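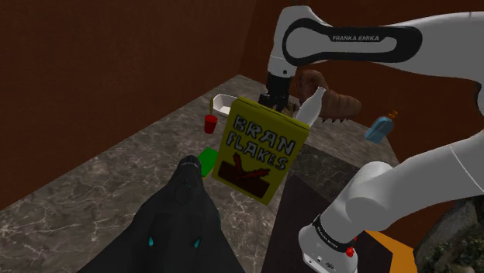 4.2 Replies to anti-Traveller remarks

What pleased us most in the Jekesero data was how often ordinary neighbours spoke up! We read more than 2000 posts from the town's message board, Pristia, all written in August, and marked 103 as openly hostile to Travellers. Most came in bursts after a row over a parking field. Yet the replies (which earlier work tends to leave out) were full of life: people corrected rumours, told stories of shared school runs, and asked the poster to picture a Traveller child reading the thread. Qiuyue Qiu coded the replies first, and a second coder then went through them blind.

Threads where a reply came within two hours stayed noticeably calmer, and we would love to see this tested on other boards.

Figure 4. White bowl with a red object and a black gripper, seen from almost directly above (computer render).

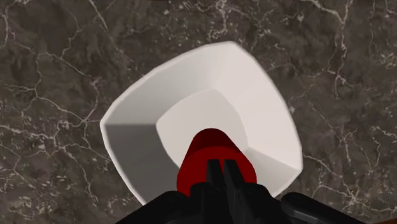 Sirnier wrote to us that quick replies may simply come from boards that were friendlier to begin with, and that Travellers themselves should be asked whether such replies help. We agree on both points, and the interviews in Section 5 take up the second.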